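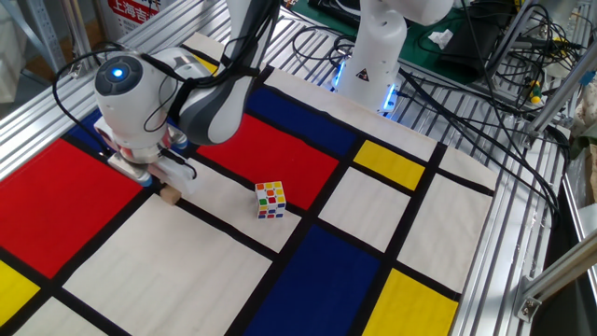
Prilodari is a type of small crawling robot used to inspect the inside of water mains and storm drains. Also the name of the project that developed it. The robots travel through pipes that are too narrow or too dirty for a person, and send back video, sound and wall thickness readings. First units went into regular service in the town of Joltley.

Background

Most water pipes are buried and then left alone for decades. Leaks get found when the road gets wet. Before crawlers, the usual choices were listening rods, pushing a camera in on a stiff cable, or digging. Cable cameras work fine on short straight runs. Past a few bends the cable drags on the wall and stops moving.

Prilodari was started by Ruddock, a maker of pumps and valves, to get around the cable problem. An early version still pulled a thin tether behind it for power. It was dropped after repeated snags at joints. Later versions carry their own battery and store the readings on board until they reach an access point.

Design

The body is in 2 sections joined by a flexible coupling, so the robot can bend through an elbow without jamming. Each section has tracks set at angles around the body, pressed outward by springs. The springs let it hold its grip when the pipe gets wider or narrower, within limits. A full set of tracks can be swapped in the field with hand tools.

The front section holds the camera, lights and a microphone. The rear section holds the battery and an ultrasonic sensor that measures the wall. Total weight is 9 pounds with battery. The shell is sealed, and all outside parts that touch drinking water are wiped down with disinfectant before a run.

Steering is mostly automatic. The robot counts track turns and matches them against a pipe map loaded beforehand – old maps are often wrong, so it also looks for joints and side branches and corrects its position when it finds one. If it meets something not on the map it stops, takes a set of pictures and either goes on or backs out, depending on the settings.

Software

Control and mapping run on a package called Prolus. It was written for Prilodari at first but is now used on other inspection machines too. Prolus takes the readings after a run and draws the pipe as a long flat strip, like an unrolled label. Thin spots in the wall show up darker. An operator goes over the strip and marks anything that needs a second look. The software can suggest marks by itself, tho the final call is left to a person.

Older versions of Prolus could not read maps in more than one unit system. This caused some wrong distances in early reports, later fixed.

Use in Joltley

The Joltley water department took delivery of two robots for a trial that began in August. The area picked was the old center of town, mostly cast iron pipe with few records. Over the trial the robots found 119 defects. Mostly corrosion at joints, plus a few cracks and several side connections missing from the map. One robot got stuck behind a half closed valve and was flushed out backward.

After the trial the department kept both machines and added a regular inspection schedule. Large mains first, then branches by age.

Limits

Tracks slip on heavy grease, so sewer use is limited to storm drains. Plastic pipe can be traveled but the wall sensor gives poor results in it. Battery life drops in cold water. The robot can't pass a butterfly valve, even a fully open one, as the disk stays in the middle of the pipe. Radio contact is lost soon after entry in metal pipe – hence the on board storage.

Cost is another limit. Small towns often rent a unit with an operator for a few days instead of buying.

Related machines

Floating sensors, sometimes called pipe balls, drift with the flow and listen for leaks. They are cheaper and dont need the water shut off, but cannot stop or turn back. Swimming robots with small propellers have been tested in larger mains. Prilodari runs need the section drained or at low flow.

See also: Pipeline inspection; Leak detection; Tracked vehicle; Ultrasonic testing

Last edited 7/13/20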